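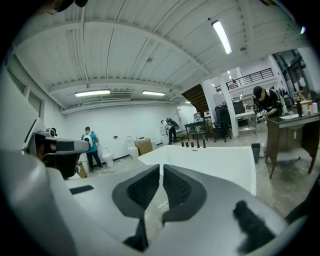 tapwrench
Got the new pose tracking branch running on the handheld grippers and I'm stoked! Old pipeline lost tracking on 4 of our bathroom clips, new one loses none of them. Glossy white tub, white toilets, white back wall, hardly a corner to grab onto, and it still holds. The beams and pipes up in the ceiling are doing a lot of the work, I reckon.

Jamden_fan
Nice. Is this the Riseder fork or your own?

tapwrench
Riseder fork, with our own loop closure on top. 325 lines, most of it logging (sorry).

kelpie_ik
Not sold on the ceiling theory. Tilt down into the basin and your beams are gone. I'd bet the black faucets along the rim are your best features at that point, and they're close enough to wreck you if the depth scale is off.

tapwrench
Fair call. I masked the gripper housing and the fingertip pads so they don't get picked up as static background. Haven't tried masking the faucets.

kelpie_ik
Don't mask them! Mask the people. Anyone walking around behind the tub is a worse colour blob than any tap.

Jamden_fan
Disagree, outlier rejection handles people fine at that distance. We ran Ambrosio with 3 operators in the room and masking only cost us frame rate.

kelpie_ik
Ambrosio has an IMU in the loop though. Vision only is a different story.

tapwrench
IMU is on here too, synced to 2 ms. I'll run it both ways tonight and put the drift plots in the Sanness thread.

Jamden_fan
Post the config as well please, keen to try it on our kitchen set!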